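Andevitz clothing repair program to open second location in Zaltov

14 Nov 2024

The Andevitz Textile Reuse Office has announced that its clothing repair and resale program will open a second location in the town of Zaltov before the end of November. The new site will occupy the ground floor of the former Bailly shoe store and will accept donated clothing, bed linen and curtains.

The program began in Andevitz with one rented room and two sewing machines. Over the past year it took in some 3,000 items, most of them shirts, sweaters and children's coats. Garments in good condition are mended where necessary and offered at low prices. Those that cannot be mended are cut down for cleaning cloths or passed on to a fiber recycler.

"Residents of Zaltov have been making the trip to Andevitz with full bags," said Rozália Lengyel, director of the office. "A local site will spare them the journey and allow us to extend our opening hours."

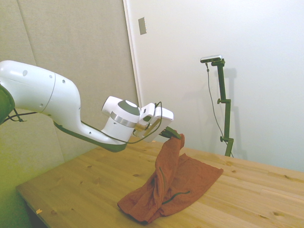
Repair classes to continue

The evening repair classes offered in Andevitz will also be held in Zaltov. The current course has 124 registered participants and covers hand stitching, replacing zippers and patching knitwear. Classes remain free of charge, and thread and needles are provided - participants are asked to bring one garment of their own.

Youssra Badawi, who coordinates the classes, said that 13 places in the first Zaltov course will be reserved for students of the Hakia vocational school. Registration will open at the Andevitz front desk and at the Zaltov public library.

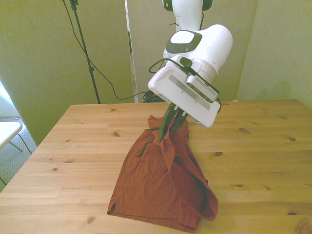
A rust-orange garment on a wooden table.

Donations should be clean, dry and packed in closed bags. Shoes, pillows and mattresses cannot be accepted at either location.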